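Imcombe Double Bowl Sink with In-Bowl Dish Rack
Kitchen Fixtures / Sinks / Double Bowl

The Imcombe is a stainless steel double bowl sink for household and staff kitchens. It is supplied as a complete set comprising the sink, the drain fittings and a rack insert for the narrower bowl. Faucets, countertops and cabinets are sold separately.

The wider bowl is intended for washing and soaking. The narrower bowl accepts the rack, which holds plates upright so that water runs off into the bowl and the counter remains clear. Customers who wash by hand after each meal will find that a small household's plates can be washed, rinsed and racked without a separate draining board.
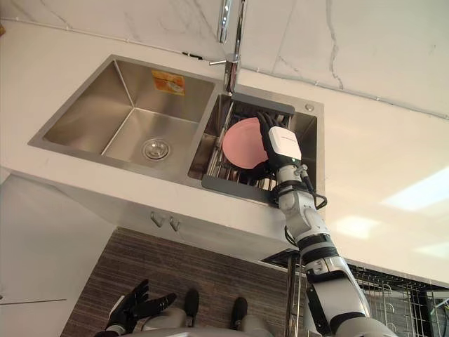

The rack lifts out in one piece. Plates should be placed between the rods one at a time, with the heavier pieces set in first. Cups and bowls may be laid over the rods upside down. Cast iron and stockpots should not be stored on the rack, and knives should be kept in a separate holder.

Included in the set
Double bowl sink
Dish rack insert
Drain fittings for both bowls
Mounting clips, 17 pieces
Installation sheet and care card

Installation
The sink is suitable for stone and solid surface countertops. The opening must be cut by a qualified fabricator using the paper template supplied with the order. Allow 30 minutes for the sealant to form a skin before the clips are fully tightened, and do not run water until the curing time printed on the sealant tube has passed. Gernunix does not accept returns of sinks that have been cut, drilled or sealed.

Care and cleaning
Wash the bowls with warm water, a soft cloth and mild dish soap. Wipe in the direction of the brushed finish. Steel wool, bleach and silver dip must not be used. Remove the rack once a week and rinse beneath it, as food residue collects where the rim meets the bowl. In areas with hard water, a cloth dampened with white vinegar may be used on the steel and should be rinsed off promptly. Vinegar must be kept away from marble countertops.

Warranty
The bowls are covered for 17 years against manufacturing defects in domestic use. The rack insert is covered for 2 years. Claims must be submitted in writing to the Chauke service desk with proof of purchase. Unused items in their original packaging may be returned within 90 days.

Replacement racks are available under the Flevon parts line. Please confirm the width of the narrower bowl before ordering.
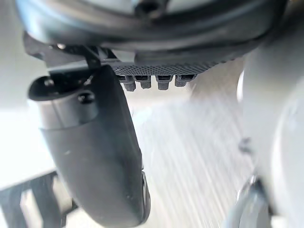 Karabo Potgieter writes that dinner plates stand well in the rack but saucers tend to lean, and asks whether an insert with closer rods can be ordered.

A closer-spaced insert is not offered at present. Saucers may be placed in pairs to reduce leaning. Further questions on parts may be addressed to Jade Dawber at the Chauke service desk.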